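Lellari 3 review: two arms, a lot of toy fruit, and one very stubborn planner

Posted 24 May 2018

I've been meaning to write this up ever since my trial of Lellari ran out and I paid for the thing, because the post I did on day one was basically me complaining about the installer and that wasn't fair. (The installer is still bad. I'll get to it.)

For anyone who skipped that post, Lellari is the control and planning package from Morkex. You point it at your arms and your cameras, it builds a model of the workspace, and from then on you write tasks in a small scripting layer that sits on top of the perception and the motion planner. It costs 785 dollars for a single-cell license, which covers two arms on one controller machine. There's a free trial for 90 days and it's the full version, so you have no excuse for buying it blind.

My setup is two arms on a frame, a wooden tabletop, a camera at each wrist, and a couple of fixed views looking at the whole mess. The job I gave it is the same one I give every package: sort toy fruit. Pick up a ball or a berry, put it in a clear container, go get the next one, don't hit the other arm. It sounds like a toy problem and the objects are literally toys, but it finds the weak spots in software really fast. Shiny round things roll. Clear plastic drives depth sensing nuts. And the two arms have to share the middle of the table, where everything interesting always ends up.

OK, so grasping first, since it's the part I use most.

The grasp module in version 3 is the best thing in the box. You give it a wrist view, it proposes a grasp, and there's a live panel where you can watch it change its mind as the arm comes down. What I love is that it keeps looking on the way in. The package I used before this one took a single look from up high, committed, and closed on wherever the ball used to be. Lellari keeps correcting the target until the last bit of the approach, and you can set how late it's allowed to do that with one slider. On smooth round objects I have it set as late as it goes.

There's also a grasp check after closing. It compares the finger opening with the expected width and looks at the wrist view, and only reports a hold if the two agree. I was ready to hate this because it adds a pause, but it's short, and it means my scripts don't happily carry nothing over to the bowl anymore.

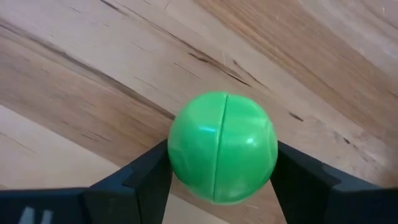 Does the grasp check still work if the object is smaller than the fingertips, or does it just read as closed on nothing? That was the first comment under my old post, and the same reader added that they'd given up on the feature in version 2 for exactly that reason. Fair question! It's better now. Small stuff used to come back as an empty grip pretty much every time. In 3 you can set a minimum width per object class, and once I did that for the berries the false empties mostly went away. Mostly. If you have something really thin, like cloth, I'd turn the width half of the check off and let the camera half do the work. The manual doesn't mention you can do that, by the way. It's under Advanced, then Hold Policy, then a checkbox with a name I still don't understand.

Perception is more of a mixed bag. Out of the box it finds colored objects on a plain surface without any help from me. Red on wood, green on wood, no problem. It gets shaky when things touch. Two small red balls next to each other will sometimes come back as one wide object, and then the planner, being a trusting soul, tries to grab right in the middle of the pair. There's a splitting option that helps, but it's slow and it's off by default, and you have to turn it on per camera. I'd love a global switch.

Also the leafy bits. If a strawberry is lying on its side with the green top sticking out, the segmenter likes to hand me a red thing and a green thing. I ended up adding a merge rule, which took me a whole evening to get right, mostly because the rule editor doesn't tell you when a rule never fires. It just sits there looking valid. Morkex people, if you read this, please put a little counter next to each rule.

And then clear plastic. Every vendor says they handle clear plastic. Lellari handles it about as well as anything I've tried, meaning it's fine once you stop expecting it to see the container on its own. You can register a container as a fixed shape by drawing its rim in two views, and it'll trust your drawing over the depth data. Do this. Do it on day one. I wasted so much of my trial trying to tune the depth filter when I could have been drawing a circle with my mouse. After that, placing got very calm, and the arm stopped treating the inside of the bowl as a place it could wander through sideways.

The one catch is that a registered container doesn't move when you bump it. There's a setting called re-anchor that's supposed to look for the rim again before each place, and it does, if there's enough contrast behind it. When there isn't, it quietly keeps the old pose. I'd prefer a loud error. I'd prefer a siren. 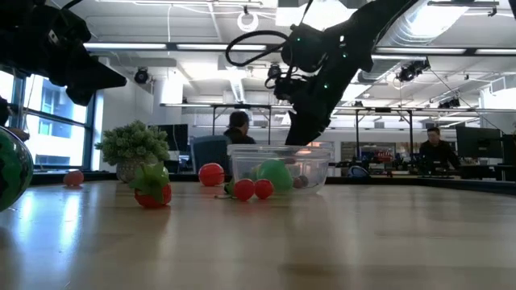 Which brings me to the planner, and this is where I have feelings.

Lellari ships with its own planner, and it's called Nutberg for some reason (it's a separate module with its own settings file and its own release notes, so you do end up typing the name a lot). For one arm it's lovely. Motions are smooth, it doesn't do that weird elbow flip that some planners love, and you can pin a preferred posture so the arm keeps its cables on the sane side. That last one is a small feature and I'd pay extra for it. My arms have a loop of cable at the wrist, and the old software would cheerfully wind it up like spaghetti over the course of an hour.

With two arms Nutberg becomes a very polite, very stubborn person at a four-way stop. It has two modes. In shared mode it plans both arms together, and the results are gorgeous when you get one, but the wait before each motion can be long enough that you start wondering if it crashed. In turn-taking mode it locks a zone of the table for one arm and parks the other just outside. That's quick and safe and kind of dull to watch, and the default zones are huge. Mine covered most of the tabletop, so one arm was basically on vacation.

You can draw your own zones, and you should. I split my table into left, right and a skinny middle, and put the container in the middle, so both arms only have to negotiate for the drop. That made it go from annoying to pretty good. The zone tool snaps to a grid that you can't turn off, so my skinny middle isn't as skinny as I'd like. Small gripe.

I did one long unattended-ish run for this review (I was in the room, drinking coffee and pretending to do email). It attempted 81 picks before I stopped it. I'm not going to quote you a success rate, because my fruit isn't your fruit and I kept moving things between picks to be mean to it. What I cared about was how it behaved when a pick went wrong, and it behaved well. It backed off along the path it came in on, looked again and tried again from a different angle. Twice it gave up on an object, marked it as skipped and went on to the next one. The old package would have stopped dead and waited for me to come click OK.

The recording side deserves a mention. Every run gets logged with all the camera views lined up in time, plus the joint data and what the planner was thinking, and you can scrub through it like a video. When a grasp misses, I go back and look at the proposal panel frame by frame and usually I can see the problem right away. The files are enormous. Set the cleanup policy before you fill your disk, don't be me.

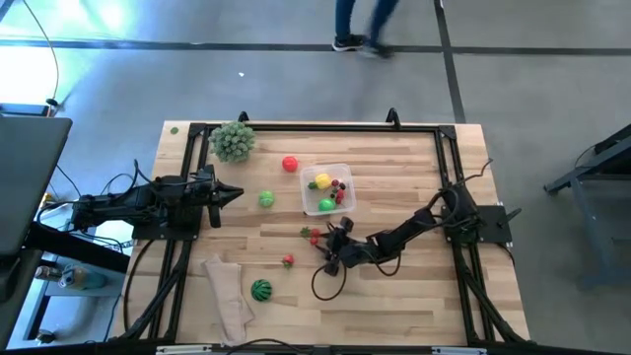

Replay is the other half of it. You can take a logged run and push the same images through a changed perception config without moving a single motor. I fixed my strawberry merge rule this way, sitting on the couch with a laptop. It only replays perception though, so if you change the zones or the posture settings you have to go run the arms again. There's talk on the Morkex forum of planner replay in a later update. I wouldn't buy on the strength of forum talk.

Now, the installer. It wants its own version of everything. It will check what you have, tell you it's compatible, and then install its own anyway. On my controller machine it also reset the network names of both arms, and since the left and right ones got swapped, the first move I commanded went out to the wrong arm. I had speed turned way down, so no harm done, but please, please check which arm is which before you hit go. A fresh machine is the way to do it if you have one lying around.

Hand-eye calibration is good and quick. You wave the arm over a printed board and it tells you in plain words when it has enough views. It did lose my right wrist calibration once after a restart. I export the file now after every change and haven't lost it since, so I can't tell you if they fixed it.

Support comes out of their Machala office and it's been friendly. I sent a log from a stuck shared-mode plan one evening in May and had an answer the next morning, with a settings file attached that did help some. The docs are way behind the software, and half the screenshots are still from version 2.

So would I buy it again? For one arm, yes, easily, I think it's a steal for what the grasp module does. For two arms, I'd use the trial and spend the first week on zones and container shapes before judging anything else. If your arms almost never meet you'll be happy. If you need them working in the same square foot at speed, I'd wait and see what happens with shared mode.

Stuff I want in the next one: the global splitting switch, a rule counter, a zone grid I can turn off, and an installer that leaves my arm names alone.

Filed under: software, motion planning, reviews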